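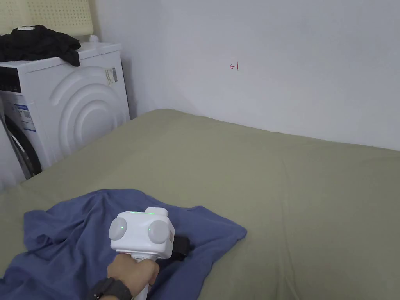
Hasov hand-held teaching gripper, at work on a blue cloth.

Hasov hand-held teaching gripper (sold singly or as a pair)

I've been using the Hasov for long enough now that Radymyr asked me to write the shop page for it, so you're getting my opinions along with the specs. Sorry, Radymyr.

If you've ever tried to teach a robot arm to fold something by driving it with a joystick, you'll know how that goes. You sit there nudging one axis at a time, the cloth slides off somewhere, and after an hour you've got one decent run and a sore neck. With the Hasov you leave the arm at home, pick up the gripper and just do the job yourself. It records where your hand went, how far the jaws were open and what the gripper could see, and you train from that afterwards.

It's held upright by the handle, a bit like a torch, and you squeeze to close. My first go felt clumsy (I kept wanting to use my other hand to help) but by the second afternoon I'd stopped thinking about it. The green light along the top edge of the head is the one to keep half an eye on. Solid means it's recording, slow blinking means it's waiting for you, and if it goes off altogether you've run the battery flat, which I have done in the middle of a good session more than once!

Most people who ring us want to do laundry, and for laundry I'd say get the pair. You can drag a cloth about with one gripper but you can't really pull it flat, and a fold made with one hand is a sad thing to teach anybody. 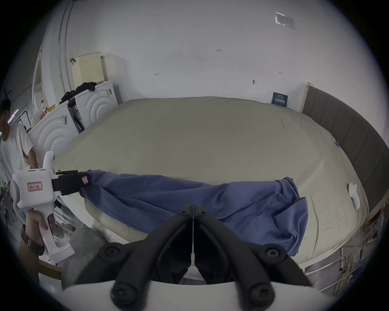
With two people on a gripper each you do have to agree who moves first. Bohdana Pasichnyk, who looks after our recordings, likes one person to pinch a corner and keep it still while the other works along the cloth. Her runs come out much cleaner than mine, so do it her way. Pinch right on the corner as well, because a big fistful of fabric hides the jaws and the software then has to guess how far they've closed.

The fingers are the curved black ones and they come off with ordinary screws. They're fine on cotton and towelling. I've had less luck with anything slippery, so for that have a look at the Bodness finger set, which has a softer face and fits the same holes. The older Van Hecke fingers don't fit, whatever you may have read on the forum.

What you get with each gripper:
Gripper with fingers fitted
Charging lead
Spare finger screws
Wrist strap
Wavine recording software, one seat

Specs
Weight: 355 g without the strap
Jaw opening: 100 mm
Charge time: 5 hours from flat
Storage: 17 hours of recording before you need to copy it off

Five hours is a long charge, I know. Plug it in overnight. A faster charger is promised for December and I'll put it up here when I've got one in my hand.

Pairs are matched before they leave us, so please don't swap one out for a friend's. If you already own a single and want a second, send yours in and we'll match them for the price of the postage.

Page updated August 19, 2020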